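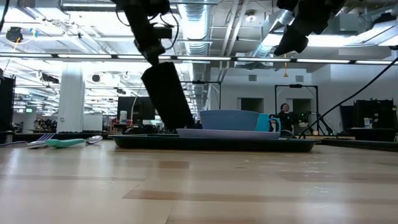
Hello all, I have read Rónán's message twice and I want to answer the part about the trays before Wednesday. My opinion is that the place setting should be carried on the tray as far as it fits, and the cutlery goes on the table beside it. With the dark green tray there is space for the plate with the blue bowl on it and the teal mug behind, but then I prefer the spoon and the fork lying to the left, flat on the wood. If they are on the tray too, they slide under the rim of the plate and people must fish for them.

Rónán Daly wrote:
> Do we really need trays for the soup lunch? Cestach wants
> 1,650 for the set of 20, and we are over 12 people only
> in January. I would put everything directly on the tables.
> Also, are the Kimo bowls stable on a plate, or should we
> serve them alone?

To the second question: I tried the Kimo bowl at home on three different plates. It was stable on the flat ones. On the old Cronin plate, with the deep middle, it moved a little when I carried it - not much, but I would not fill it to the top.

For the price I agree with you, it is too high. Diarmuid Fahy told me that the hall in Prutcombe has trays which we can borrow, but I don't know the size. Diarmuid, if you read this, could you please measure one on the inside, without the rim? The plate and the mug must both fit.

I can bring soup spoons, but not forks.

Best regards,
Marta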